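Section 4: Bringing Your Record Collection into Clumance

By now you have the program installed and your listening room named, so we come to the part most people bought Clumance for, which is getting all those albums in one place and hearing them again. Put the kettle on, because a big shelf takes an evening (a lovely evening, we think, but still an evening).

Before you start

Have your music folder on a drive that stays plugged in. If your albums are spread over a laptop, an old phone and a box of burned CDs, copy everything into one folder first and call it something plain, like Music. Clumance doesn't mind subfolders, and it doesn't mind if half your reggae is filed under Misc.

Caution: Do not unplug the drive while the green bar is moving. Clumance writes small notes into each album folder as it goes, and an interrupted note can leave you with an album that has a cover and no songs.

4.1 Adding the folder

1. Open Clumance and choose Shelf, then Add Folder.
2. Pick your music folder and press Open.
3. Leave "Read liner notes" ticked if you have scanned booklets or text files in there. Untick it if you only want the songs.
4. Press Start and let it run. You can play anything that has already shown up on the shelf.

The free version holds 400 albums. With a Domer key you can go up to 3,000, and you can type the key in at any time under Help, even in the middle of an import.

Note: Singles and EPs each take up one album space. If you own a great many seven-inch transfers, try putting them together in one folder named Singles, and Clumance will treat the whole lot as a single box set. 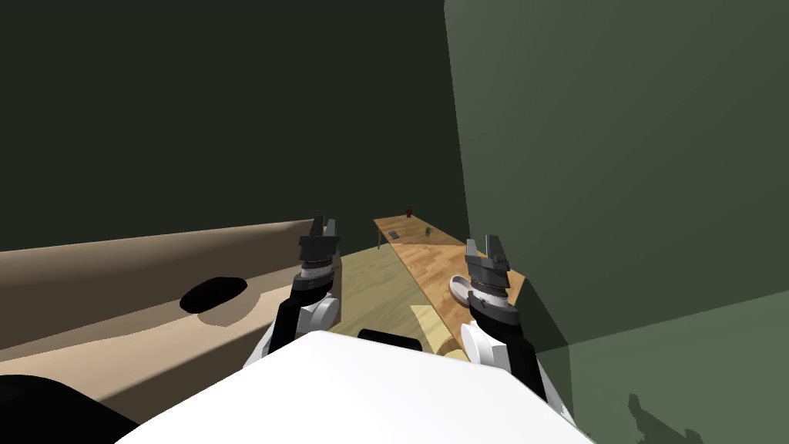 Kelmendi, 2021-12-21

Dear listeners, the steps from 4.2 onward have been rewritten for the winter release. If you printed the older pages, please swap them for these, as the Match button has moved to the top of the window and two of the menus have new names.

4.2 Matching albums and covers

1. Choose Shelf, then Match. Albums Clumance feels sure of get a small blue dot.
2. Click any album without a dot. A list of likely titles opens on the right.
3. Choose the right one and press Keep. If none of them is right, press Type It Myself and fill in artist, title and year.
4. Repeat until you run out of patience, and come back another day. Your place is saved.

Jasmina Hodžić, who wrote the matching part of the program, tested it on her own shelf of 2,421 albums, and the ones that gave her the most trouble were live recordings and anything called Greatest Hits. For those, check the track count before you press Keep. Two pressings of the same concert can be several songs apart, and it's a real shame to lose an encore to a wrong match!

Caution: Keep replaces the old title right away. To go back, choose Edit, then Undo Match, before you close the program.

4.3 Writing your own reviews

Every album has a Notes page with room for your thoughts and a rating out of 100. Leave the rating blank if you don't care for numbers; Nataša Spahić, our editor for these pages, never fills hers in and writes whole paragraphs about drummers.

1. Open the album and press Notes.
2. Type away.
3. Press Share if you'd like your Bunum friends to read it, or simply close the page to keep it to yourself.

Note: Shared notes can be changed later, but friends who have already opened them will see the earlier wording until they refresh their own shelf.

If your notes look fine but the songs play out of order, go on to Section 5, Track Numbers.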